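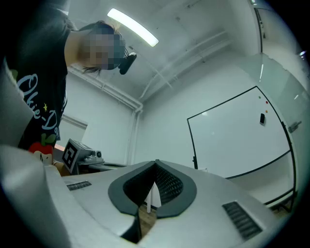
Lahcen Fawzy reckons the whole thing comes down to the hand-held pair, and that if a kit's grippers are tiring to hold then no amount of clever software will save it. I've gone back and forth on that with him since May, and I still think he's letting the software off too lightly, but it's a decent place to start the week.

Courses > Robotics in Practice > Week 6 > Buying a demonstration kit

So, this week we're reviewing a product! The Plakau is a two-handed demonstration kit sold by Urkari. You hold one gripper in each hand, do the job yourself, and the recordings go off to train an arm later on. I've had our set for most of the term and I have opinions (you'll be shocked), but I want yours in the write-up, so treat mine as something to argue with.

What you're buying

The base Plakau package is the two grippers, a charging dock, a hard case and a year of Brokulgate, the program that lines up the recordings from both hands. After the first year Brokulgate is a subscription. Read that bit of the quote twice. I didn't, and I had a fairly awkward conversation with our finance office.

Weight and handling

Urkari's sheet gives 340 grams for each gripper without the strap. That sounds like nothing, and for the first few minutes it is nothing. Then you try folding tea towels for half an hour and your forearms have a different view. Lahcen's point is a good one here: tired hands get sloppy, and sloppy demonstrations are what your arm will learn from. Swap operators early. Have a go with your weaker hand doing the fiddly part, too, and see how quickly your style changes.

The trigger is lovely, by the way. Light, even travel, no clunk at the end. My only grumble is that the strap is sized for somebody with much bigger hands than mine, and I've ended up adding a bit of foam under it.

Tracking

Calibrate both hands at the start of every session, and again if anyone drops one. Brokulgate will give you a green bar when it's happy. I'd treat the green bar as a suggestion and play back a short take before you commit to a long one. Imogen Entwistle lost an afternoon of cup stacking last year by trusting it, and she's asked me to pass that on with feeling.

How much recording is enough?

The sales brochure talks about 200 takes for a simple pick and place. We needed more than that before our arm stopped nudging the bowl sideways, though our bench light was all over the place and I'm sure that didn't help. Keep your own tally and write down what changed between sessions (light, bench, operator).

The competition

Bickerstaff do a single-hand kit that's cheaper and comes with a better manual. If your task only needs one hand, look at it seriously. You can't pair two of them, at least not in the version I borrowed, so anything with a lid or a bag is out.

For the write-up

Work in groups of 3. Pick one household task, record it with the Plakau, and tell me whether you'd spend the department's money on it. I'm after a proper recommendation with costs for the second year included. Say who held the grippers and for how long. Bookings for the kit go through the lab desk, and please put it back on the dock when you're done, both halves!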